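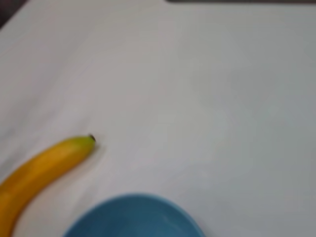
*Banana and the blue bowl, white table.*

I have been eating the same breakfast since the start of December, and I think it has stuck, so I'm writing it down.

It's a banana sliced into oatmeal. I know that isn't much of a recipe. For most of the fall I was buying a muffin at the Plornel stop on the way to work and eating it standing up, and by ten I was hungry again and a little annoyed. The oatmeal takes longer but I'm sitting down for it.

What I do now: half a cup of rolled oats, one cup of water, a pinch of salt. Bring the water up first, then add the oats and turn it down low. Four minutes if I'm stirring, longer if I forget. I slice half the banana into the pot for the last minute so it goes soft and sweetens everything, and the other half goes on top cold. I used to put brown sugar in as well. I stopped when the bag ran out and haven't missed it enough to buy another one.

Peanut butter is good in it. Cinnamon is fine. I tried frozen blueberries and they turned the whole thing gray and watery, so that was one morning only.

The part I've had to learn is buying the bananas. I go to Wollell on Sundays, and if I buy a bunch that's all at the same stage, I have hard ones at the start and brown ones by the end. Now I pull from two bunches, a couple that are yellow already and the rest still green at the stem. The cashier hasn't said anything about it. At home I keep the two lots apart, the greener ones on the counter near the window and the ripe ones by the toaster. I don't know that the distance does anything. It does stop me from grabbing the wrong one when I'm half asleep.

Anything that gets too far gone is peeled, broken up and put in a freezer bag. There's a bag in there now with 3 written on it in marker, meaning three bananas, which is what my banana bread calls for. I'll probably bake it over the holiday week.

As for bowls, I've been using the blue one for nearly everything. The wide soup bowls from Jumik look nicer but the oatmeal spreads out in them and goes cold before I get to the bottom. A rounder bowl holds the heat better, and it's easier to carry to the table without slopping. I may give the soup bowls away. They take up most of a shelf and I only ever use them when people come over, and then we usually end up having something on plates.

I also cleared the table, which I'd been meaning to do. It had turned into the place where mail went. The mail is in a box by the door now — not sorted, but in a box — and I wipe the table down at night so there's room to sit in the morning. White shows every coffee ring, so it needs it.

Next thing to try is steel-cut oats, made the night before. Ofori has them in the bulk bins and they're cheaper than the can. If they reheat well I'll post how much water I used.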